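Quotes and Sayings at Home: Choosing, Displaying and Storing Them

Published by the Netora Household Desk, May 5, 2023

Many households keep a collection of favorite sayings, whether clipped from magazines, copied from books or printed from the internet. The following guidance covers the selection, display and care of such material in kitchens, hallways and workrooms.

Selecting a Saying

Choose a text that can be read in one glance. A saying of 200 characters or fewer will fit most small frames without crowding. Longer passages are better suited to a notebook or a binder. Check the wording and the source before lettering begins. Many popular sayings circulate under the wrong name, and a library reference desk can often confirm the original.

Lettering

Rule light pencil lines before applying ink. Leave a margin of 2 inches on all sides. Allow the ink to dry fully, then remove the pencil with a soft white eraser, working away from the center of the sheet. Readers using the Karel alphabet sheets should trace each capital before attempting it freehand.

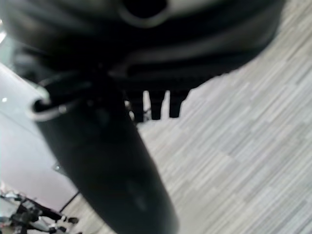

Placement in the Kitchen

Keep framed sayings away from the stove and the sink. Steam will wrinkle paper, and grease leaves a film on glass. The inside of a pantry door is a suitable location. For chalkboards, wipe the surface with a barely damp cloth and change the text weekly.

A saying card for the lunch box should be cut from heavy stock and replaced when its corners soften. Households with several children may wish to prepare 6 cards at a time. 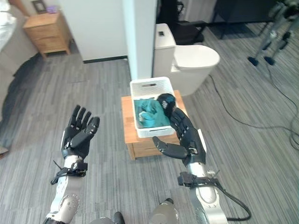 STORAGE AND CARE

Store loose cards upright in a lidded box, filed by subject: friendship, work, patience, seasons. The Fedano index dividers fit standard recipe cards and may be relabeled. Holiday sayings should be returned to their own envelope after December.

Dust frames with a dry cloth. Spray cleaner is to be applied to the cloth and never directly to the glass, where it may run beneath the edge and stain the mat.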